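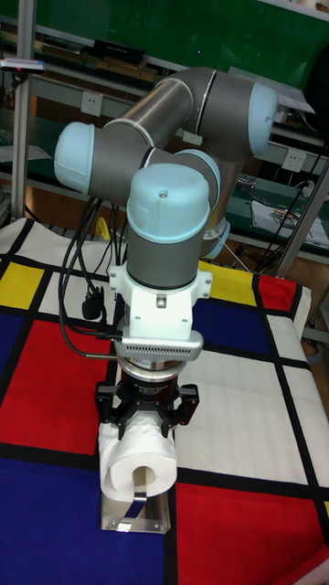
客房服务基础课讲义,第六讲:纸卷和纸卷架。卫生间里的小东西很多,我们前面已经讲过毛巾、漱口杯和垃圾桶,今天讲纸卷。同学们可能觉得这个题目太小,不需要一节课的时间。可是客人进卫生间以后,纸卷是他一定会用手碰到的东西,所以纸的样子,客人比我们看得更仔细。请先注意纸卷的最外面一层:它有皱纹,也有一点松,没有紧紧贴住里面的纸。再注意纸芯,颜色是米色的,中间是空的,金属架的弯条从里面伸出来,架子的底板平放在有彩色方块的桌布上。外层的松紧、纸芯、架子的弯条和底板,是本讲要用的几个词,后面每一节都会再出现。

编写:Thandeka Molefe
Hindton 客房服务培训班
12/05/2020

一、本讲的词语

纸芯:纸卷中间的硬纸筒。有的老师说“卷筒芯”,意思一样。考勤表和领料单上都写“纸芯”。
外层:纸卷最外面的一圈到两圈纸。
端面:纸卷的平的圆面。纸卷有两个端面,放在架子上以后,一个对着墙或者挡片,另一个对着外面。
弯条:架子上穿过纸芯的金属条。有的架子用圆杆,有的架子用扁条,我们统一叫弯条。
底板:架子和墙面或者台面接触的那一块板。
纸头:纸卷上可以拉的那一端。上课时请不要说“纸的尾巴”,我以前这样说过,大家听不懂。

二、架子的种类

我们的实习地点是 Modise 旅馆,有282间客房。旅馆分两次装修,所以架子不完全一样。旧楼用的是固定在墙上的开口架,弯条的一边没有挡住,纸卷从旁边推进去。新楼用的是有盖的架子,盖子向上翻,弯条要先取下来,穿过纸芯以后再放回去。公共卫生间用大纸卷盒,那个属于保洁组的工作,本讲不讲。

开口架换纸很快,但是纸卷容易从开口的一边滑出来,特别是纸快用完、重量很轻的时候。有盖的架子比较稳,缺点是盖子下面容易积灰,而且盖子的边很薄,擦的时候要用软布,手指不要伸进合页的地方。

底板很亮的架子还有一个问题:手印。不锈钢板像镜子一样,灯一开,手印很清楚。所以擦架子要放在换纸以后做。如果先擦再换,手又碰到底板,就等于没有擦。

三、换纸的步骤

1. 先洗手或者换干净的手套。刷马桶的手套绝对不能碰纸。
2. 看旧纸卷还剩多少。剩下的纸厚度少于一指,就取下来;多于一指,留在架子上,另外在柜子里放一卷备用。
3. 取下旧纸卷,空的纸芯放进车上的回收袋,不要放进客人的垃圾桶。
4. 检查新纸卷的外层和端面。端面应该是平的,如果被压成椭圆形,用两只手的手掌慢慢压回去,让纸芯恢复圆形。
5. 把纸芯对准弯条,平着推进去。不要斜着推,斜着推会刮破纸芯的里面,以后转动不顺。
6. 转两圈试一试。能转,但是不会自己一直转,就是合适的。
7. 整理外层(见第四节)。
8. 用干的软布擦底板和弯条露出来的部分。

第5步很多人做得太快。我建议在教室里先闭上眼睛做几次,用手指去找纸芯的口,因为有的卫生间架子装在洗手台下面,弯腰以后看不见。

四、外层松了怎么办

纸卷从包装里拿出来的时候,外层常常是用一点胶粘住的。撕开以后,第一圈的纸就不整齐了。运输的时候互相摩擦,外层也会起皱。有皱纹并不等于脏,也不等于坏了,不要因为有皱纹就把整卷退回仓库。

处理的方法是这样的:一只手的手掌轻轻托住纸卷的下面,另一只手拉住纸头,顺着卷纸的方向收紧半圈。收紧的时候,手指不要用力捏,只用手掌的面积去压。捏得太重,里面几层会留下手指的坑,客人看见会觉得有人用过。如果外层已经破了,就撕掉一整圈,不要只撕破的一小块。撕掉的纸不能留下来擦镜子,这一点旅馆的规定很清楚。

纸头的方向:纸头从上面向前垂下来,对着客人。Modise 旅馆要求把纸头折成三角形,三角形的尖向下,折痕要直。我个人认为折三角形不是很必要,但是实习时请按照旅馆的规定做,检查的人会看。

五、拿纸卷的手势

练习的时候,我发现同学们有两种拿法。第一种是五个手指从端面伸进去,抓住纸芯;第二种是从外面包住整个纸卷。第一种不好,手指碰到纸芯的里面,纸芯会变形,而且一次拿两卷的时候很容易掉在地上。请用第二种,手指分开,放在纸卷的上面和两边,力量要平均。能拿稳就可以,不需要更大的力。

掉在卫生间地上的纸卷,不管地面看起来多么干净,都不能再放到架子上。请放进车子下层的灰色袋子,下班以前交给楼层领班登记。

六、纸的存放和领取

旅馆的纸由 Gromuvton 仓库送来,每次送3,000卷,放在地下一层的布草间旁边。布草间湿度比较大,纸吸了水汽以后会变软,端面也会鼓起来,所以纸箱要离地,离墙留一个手掌的距离。箱子上有箭头,箭头向上。剩下的纸少于1,000卷的时候,由领班填写订货单,同学们不需要自己填。

每辆工作车装24卷。多装的话,最上面一层会压到毛巾,下面一层会被压扁。领纸的时候先用旧箱子里的,后用新箱子里的。在领料单上写清楚楼层、卷数和自己的名字,字迹请端正,我自己写汉字也很慢,但是慢一点没有关系。

七、课堂练习

教室的长桌上铺有桌布,练习用的架子放在桌布上。没有固定的架子会移动,所以一只手要按住底板,另一只手穿纸卷。这和在墙上换纸的感觉不同,请先在桌上练熟,再到样板房去做。

练习一:两人一组,一人换纸,一人看步骤表,漏掉一步就从头开始。
练习二:用外层已经松了的纸卷,按照第四节的方法整理,然后交换检查,看有没有手指的坑。
练习三:向同组的人口头说明开口架和有盖的架子在换纸时有什么不同,请用第一节的词语。

练习用过的纸卷请放回 Lederum 的蓝色箱子,不要和新的混在一起。外层太皱的可以留给下一个班做练习二。

八、下次上课以前

请读课本里关于镜子和水龙头的一章,并且带一块自己的干软布。实习手册第一页要填写紧急联系人,还没有填的同学请在课前交给我。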